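**Wanted: 15 people who don't believe it yet**

Open afternoon at Adel, Friday, 2 p.m.

I run the visitor program at Adel, and I've sat through a lot of robot demonstrations. Most of them go the same way. The arm does one thing it has clearly done a thousand times, everyone claps, and then we all get a tote bag. I would like this one to be less of a show, so I'm looking for 15 people from outside the field who will watch closely and say when something looks wrong.

You don't need a technical background. We have enough engineers in the building. We would love to hear from people who work with their hands: kitchen staff, packers, tailors, nurses, anyone who folds, wraps or sorts things for a living and has an opinion about how it ought to be done.

**What the afternoon involves**

- A short welcome from Emília Polák, who has promised to keep it under 15 minutes. We'll see.
- Two sessions watching the two-arm setup we call Tiren at work on household items, mostly things that bend or crumple.
- A break with coffee.
- A group talk led by Vratislav Sokol. He built a good part of Tiren and will take hard questions, so please bring some.
- A written form with 9 questions. Fill it in before you talk to the others.

You may watch Tiren fail. Soft and flimsy materials are hard for robots, and I've seen claims made about them that I wouldn't repeat in an ad. I have asked the team not to swap in easier objects if a session goes badly. They agreed, a bit slowly.

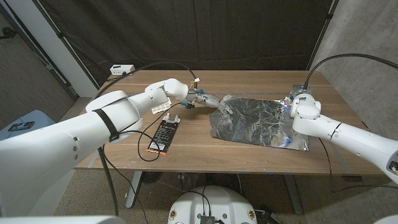
Anyone 18 or over can apply, except employees of Adel or of our supplier Risten, and their families. You'll be on your feet for part of each session – chairs are available if you ask. We finish at 7 p.m., and lateness will be ours, so don't book a train for 7:05.

We pay for your time and cover local travel. You will sign a consent form, but nothing that stops you from saying afterward that you were unimpressed.

**To apply**

Send a few lines to Ľubica Bartoš at the visitor desk with your name, your job and one task you think a robot will never do properly. Skip the résumé. Applications close at the end of April, and Ľubica will reply either way.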